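A morning at the Lekia open day

Leonidas Bakalis and I went over to Lekia on 2021-05-17 for the open day, mostly to see the tableware and the table-laying room.
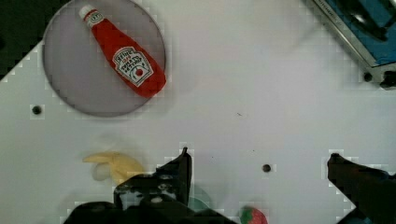
We had signed up for the early tour, which was meant to be 30 people and was nearer half that. Coffee was in the front hall, with name stickers and a leaflet. Zinhle Ngcobo took our group round and kept to time.

The first stop was the stores. Lekia keeps 667 items of household stuff on open shelving: crockery, pans, tins, packets, bottles and jars. Everything has a shelf number, and visitors may pick things up as long as they go back in the same place. I liked the crockery shelves best. Most of it is plain, in greys and off-whites, and a lot of it comes from Palitz, who also had a small stand by the door.

From there we went to the table room. The tops are white and very bright under the lights, so even a speck shows up. A grey plate with a darker rim was in use, with a bottle of Heinz tomato ketchup lying across it. The red stands out well against the grey. It is the sort of plate I would buy for home, though Leonidas thought it too large for our cupboards.

Tahmineh Dehghan gave a talk on laying and clearing a table, which ran for about 20 minutes with questions. She spent a good part of it on bottles. A full one and a nearly empty one need handling differently, and a round one will roll if the table is not level. Someone asked about glass and she said that was a separate session in August.

Lunch was sandwiches and soup, 3 pounds, card only. The soup had run out by the time we got there. Parking is on the Vurkarberg side, 400 metres from the entrance, and the signs are small, so look for the green gate.

The afternoon group was going in as we left. Booking for the next open day is by email to the front desk.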